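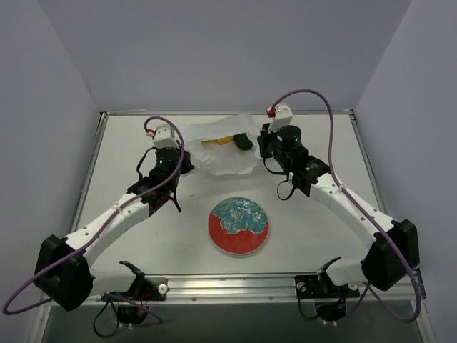
Two-arm cell with plate and wrapping, Wincombe bench

Wincombe bench meeting, Monday

1. Cable fault
The right arm on the Ondix cell stopped twice during the unwrapping task. The log shows error 790 both times. Suspected cause is strain on the wrist connector.

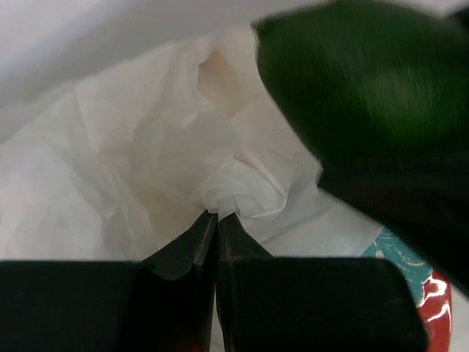

Grip force was discussed. Mabula asked for a lower limit on thin wrapping. Agreed to try 40 percent.

2. Safety
The stop button was slow to cut power. No one was hurt. Drurkora to supply a new relay.

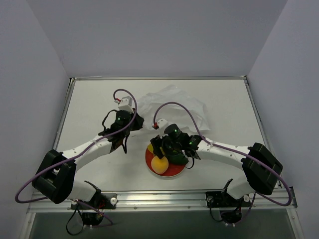 Until it is fitted, hands stay off the table while the arms are powered.

Next meeting: August.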